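Kellico Slip-On Arm Sleeve, Dark Gray

Item 213 | Sold singly | $149 each | Spare hook-and-loop cuff strap $4

If you've ever had to clean dried gunk out of the joints of a robot arm with a toothbrush, you already know why I sell these. I run one arm in my own shop and I've been fitting sleeves to it (and to other people's arms) long enough to have strong feelings about elastic. The Kellico is the one I keep coming back to, and it's the one I'd put on your arm if you let me in the building.

It's a fabric sleeve that covers the arm from the base end up to just short of the gripper. It keeps dust, chips, overspray and drips off the joints and the cable run. It isn't waterproof, so please don't hose it down! For washdown work you want the coated version from Dositz, and I'll gladly order one in for you, but it's stiffer and takes longer to break in.

What you get

One sleeve, two cuff straps, a drawstring for the base end, and a folded sheet of instructions that is honestly pretty bad. Use mine below instead.

Picking the size

Measure the fattest part of your arm with a soft tape, covers on, cables on, everything on. Then move the arm to its longest reach and measure along the outside of the bend, from where you want the bottom cuff to where you want the top one. Send me both numbers in the order notes and I'll check them against the chart before anything ships. People measure along the inside of the bend all the time, and then the sleeve pulls tight at full reach and yanks the top cuff down. If you're between sizes, go up. A baggy sleeve looks a little sad but it works fine.

Putting it on

Power off, lock out, and let the arm sit in a pose where it won't sag on you. I like it stretched out and a bit above level. Take the gripper fingers off if they're wide or hooked. You can squeeze the sleeve past some grippers without doing this, and I have, and I've also ripped a brand-new sleeve doing it.

Turn the top third of the sleeve back on itself like a sock. Slide the whole thing down over the wrist, and once the bottom end is past the elbow, unroll the top part back up. Do the drawstring at the base first, snug but not tight, and then the top cuff. Now push some of the cloth back toward the elbow so you've got extra where it bends. This feels wrong the first time. You'll want to pull it all smooth and pretty, and you shouldn't, because the arm needs that slack the second it reaches for something.

Put the fingers back on, check your screws, and run the program at slow speed all the way through with your hand near the stop button. Watch the top cuff. If it creeps, you need more slack below it.
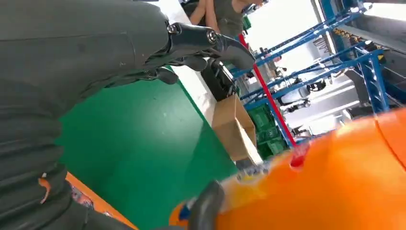
Dark gray sleeve on the arm, with the fabric bunched into folds and the black gripper clear of it.

Wrinkles like those are what I'm after. I get emails from folks asking how to get rid of them, and my answer is to leave them alone! What you don't want is a fold that can flop forward into the fingers. If you've got one of those, work it back by hand and move the cuff strap one notch closer to the wrist.

Looking after it

I go over mine every Monday before the first job. Soft brush, then a shop vac with the brush head, working down from the wrist so the dirt doesn't end up in the top cuff. I run my hand along the inside of the elbow and feel for thin spots, because that's where they always go first. Then I look at the gripper while I'm there: pivot screws, finger bolts, any play in the joint. A loose pivot screw backs out a tiny bit at a time and you'll never notice from across the room. Put a paint-pen line across the head and you'll see it the moment it turns.

The sleeve can be washed. Take it off, close the straps so they don't grab everything, cold water, plain soap, hang it up. No dryer, please. The drawstring channel shrinks and then you've got a very expensive windsock. Make sure it's dry all the way through before it goes back on, the seams too. I keep two and swap them, so the arm never has to run bare.

While the sleeve's off, wipe down the arm covers, check the cables for rubbed spots and look for any oil around the joints. If there's oil, don't just cover it back up. Get the joint looked at.

Fixing a tear

Small holes, anything under the width of your thumb, can be patched. I use the Rojanasak iron-on patches, one inside and one outside, with a few stitches around the edge. A rip along a seam can be resewn on a home machine with a heavy needle. Anything bigger at the elbow, I'd replace the sleeve. I tried nursing one along with patches on top of patches and it got so stiff there that it started dragging the cuff.

Does it fit my arm?

Most small and mid-size ones, yes. It's a tube, so it's not fussy. Arms with a fat cable bundle strapped to the outside (the older Broris cells are like this) need the wide cut, same price, just say so in the notes.

Shipping and returns

Stock sizes go out the next working day. Odd sizes are cut to order and take 20 days. Unused sleeves can come back for a refund, used ones can't, and if a seam lets go in the first month I'll send you another.

Page updated Sunday, September 23, 2018. Prices are good through the end of November.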